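A July afternoon of laundry at the Vullard open house

I went for the folding tables. Furnen had opened its rooms at Vullard for one July afternoon, 12 to 5, and Audrey-Anne Simard had told me there would be clothes to look at and people happy to talk about them. She was right, and I stayed until closing!

What I loved first was the big table with its sage-green cover. You could see every crease in a T-shirt against it. I'm a lifelong bad folder (my drawers are a disgrace), and I could have stood there for an hour looking at how the cloth bunches once a sleeve gets the upper hand.
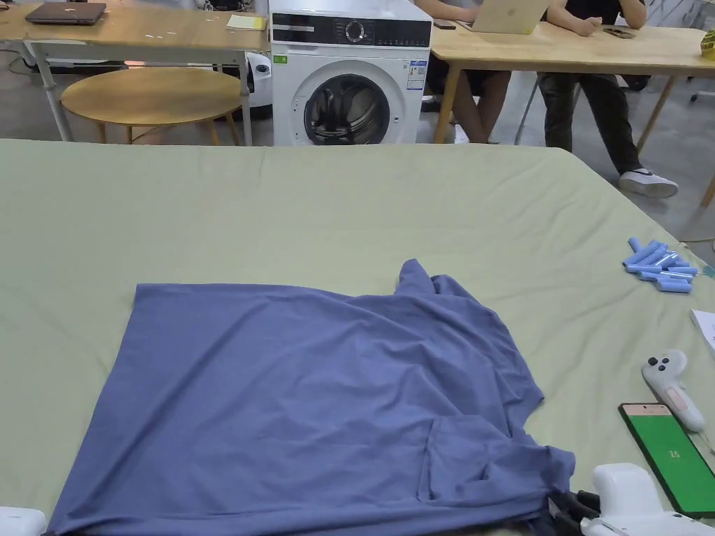 The slate-blue T-shirt, half flat and half rumpled, with batteries at the side.

Lorne Arsenault showed me around and was patient with all my questions. He likes to start at the shoulders, smooth outward, and leave the hem for last. I had always gone at it from the bottom. We had a good long talk about collars too, which he says beat everyone at first.
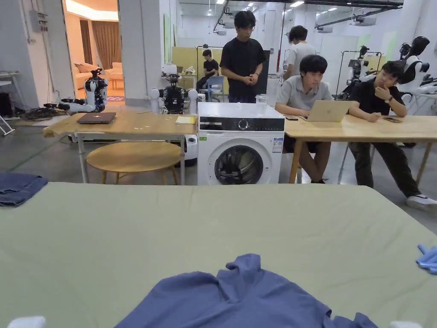
Past the green table, the washer and a quiet spot for laptop work.

I was glad to find a front loader right there in the same room, the round door facing the table. It made the place feel like a proper laundry corner, and I got a bit carried away comparing it with my own cramped one at home. Nkechi Abubakar and I swapped tips on jeans: she folds hers in half lengthwise, then up from the ankles. 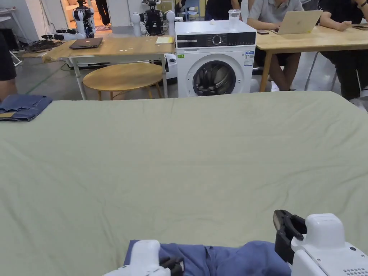
Folded jeans at the left, a blue garment in a heap.

Room 221 is up one flight, and there's lemonade by the stairs. I've refolded two drawers since I got home, shoulders first, and I'm starting on the towels tonight.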